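3. Materials and Procedure

3.1 Why artificial stems

Studies of flower arranging by people without training have mostly used fresh material. Fresh stems have clear advantages for work on preference, but they are a problem when the interest is in how an arrangement is built. A fresh tulip keeps growing in the vase and turns toward the light. An orchid spray bought in March does not match one bought later in the year in length, weight or the number of open blooms. Two arrangers given the same list of flowers are therefore not given the same task, and differences in the result cannot be put down to the arrangers alone.

We used artificial stems throughout. They can be bent and will hold a bend, they can be pulled out of a vase and put back any number of times, and the same set can be given to every participant. The cost is that artificial stems behave differently in the neck of a vase. A fresh stem is slippery and gives a little. A plastic stem over a wire core grips its neighbors, and a leaf that has been pushed down into the vase tends to drag other leaves with it when it comes out. Several participants who arranged fresh flowers at home remarked on this during the practice period, and Section 5 returns to it.

The stems came from two suppliers, Enwood and Manodero. The Enwood stems have a stiffer core and heavier heads. The Manodero stems are more lightly built and have more foliage. We did not try to balance the two suppliers across flower types, as neither sold all of the types we wanted. The full stock at the start of the study was 233 stems. Damaged stems were retired and replaced from the same stock, so that no participant worked with a frayed petal or a kinked stem.

3.2 Flower types

The stock was divided into line, face and filler stems, following common usage in introductory floristry classes. A line stem is tall and has most of its interest at the tip. A face stem has a bloom with a clear front, so that turning it changes the look of the whole arrangement. A filler stem carries many small blooms or leaves and can be placed in any direction.

Tulips were the main line stems. They were available with pink heads shading to a pale base and with dark red heads, both with the cup closed. The leaves are long and leave the stem low down, and where they end up has a strong effect on how full the vase looks from the side. The face stems were white orchid-type blooms with a colored throat. Sprays of small red flowers and of pale blue and white flowers served as filler.

The division does not hold perfectly once the stems are gathered together. In a tight bunch the heads of the line stems stand clear, while the face stems turn whichever way the stems behind them push, and one or two may be hidden altogether (Figure 1).
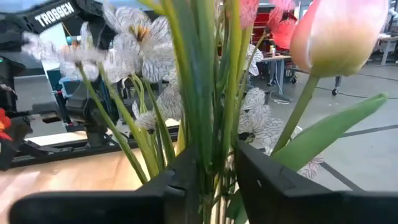 Figure 1. A gathered bunch with white veined orchid-like blooms at several heights and a pink tulip standing at the upper right.

Participants were told nothing about the three classes. The terms were used only in coding, and the coders, Khoa Kim and Thu Đào, learned them from a two-page guide with drawings. The guide gave a rule for doubtful cases: a stem was coded by what it was in the stock list, whatever part it played in the finished arrangement. A tulip pushed down to the rim of the vase and used as filler was still a line stem. This makes the counts in Section 4 easy to reproduce, but it hides some inventive use of the material, and the notes taken during the sessions were used to recover part of it.

3.3 Vases

Two small glass vases were used, one clear and one green. The choice of two was made after a pilot run by Tùng Diệp in which each participant had a single large vase. With a large vase most participants put everything in it, and the order in which stems went in told us little beyond which stem had been nearest. Two small vases force a choice. There is not enough room in either for a full set of stems, and the participant has to settle early on what belongs together.

The vases differ in color for a second reason. In clear glass the lower stems are part of what is seen, and a participant who cares about them has to deal with crossed or crowded stems. Green glass is more forgiving. We expected participants to put the neater stems in the clear vase and to use the green one for whatever was left. Section 4.2 shows that this was true of only a minority.

Neither vase was weighted. A light vase with one tall tulip in it leans or tips, and participants had to find their own way around this, usually by adding a filler spray on the opposite side. We considered a layer of glass beads at the bottom and decided against it. Beads fix a stem in place once it is set down, and part of our interest was in how often people change their minds.

3.4 Layout of the work surface

All sessions used the same table, with a light wooden top. Before each session the stems were laid flat on the wood with the vases standing among them. The layout was loose on purpose. In the pilot the stems had been sorted by color and placed in rows with the heads level, and participants worked along the rows from one end to the other. When the layout was loosened, that habit disappeared almost completely, and participants spent more time looking before they picked anything up.

Loose did not mean random. Thoa Vương prepared a set of layout cards, each giving a rough position and direction for every stem in the set, and the card for a session was drawn before the participant came in. Three conditions applied to every card. No color could be confined to one side of the table. At least one tulip had to lie with its head pointing away from the vases, so that it had to be turned before it could be used. The vases had to be within easy reach of each other but not touching.

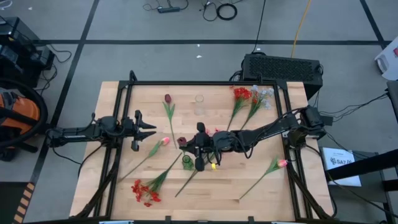

Figure 2. Stems laid out on the wooden tabletop with the clear vase and the green vase.

Reach turned out to matter more than we had planned for. People with no training tend to start with what lies close to the hand, and a stem at the far edge may be left until the end even when it is the one they later say they liked best. The cards were meant to spread this effect over the flower types. In the layout in Figure 2, for example, one dark red tulip lies near the top of the table with its bloom toward the far edge, while a pink one lies on the left half with its stem running down toward the lower left. A participant working from the near side would find the pink stem easier to take by the lower end. The red and the pale blue and white sprays on the right lie next to each other, so that a participant who reaches for one has the other in view. Each card was used the same number of times, and card number was entered as a factor in the analysis of first choices.

3.5 Procedure

Each session began with a short practice period using stems from outside the test set. Participants could bend, turn and separate the practice stems as they liked. They were then given one instruction, read from a sheet: use both vases, use as many of the flowers as you want, and stop when you would be happy to leave it on a table at home. There was no time limit.

A participant could take a stem out again at any point, move it to the other vase, or put it back on the wood. A stem that was lifted and set down on the wood without having entered a vase was recorded as handled but not placed. A stem that entered a vase and was later removed was recorded as a placement and a removal. Bunches were the one awkward case. Some of the red filler stems tend to cling together, and a participant may lift several as one. We recorded this as one action with several stems, and repeated all the main analyses with the stems counted singly. The two sets of results do not differ in any way that affects our argument.

At the end of the session the participant was asked which stem had been hardest to place and whether anything on the table had been left out on purpose. The answers were written down in the participant's own words. The finished vases were then taken apart, the leaves straightened, and the stems returned to the stock by supplier and type.

3.6 Coding and agreement

The coded record of a session is a list of actions in order, each with the stem, the vase if any, and the time from the start. Across the study there were 629 actions. Khoa Kim coded all of them, and Thu Đào separately coded 175 drawn from early and late sessions. The two coders disagreed most often on when a stem had been placed. A tulip is frequently held in the mouth of the vase and turned several times before it is let go, and one coder tended to mark the moment the stem passed the rim and the other the moment of release. After discussion with Đức Kiều the moment of release was adopted for all sessions, and the affected entries were coded again.

Vase and stem type gave little trouble. The exceptions were filler sprays caught on the leaves of a tulip and carried into the vase along with it. Where the participant left such a spray in place, it was coded as placed. Where the participant freed it at once, it was ignored. Cases that fell between these two were marked and left out of the analysis of order, but were kept in the counts of stems used.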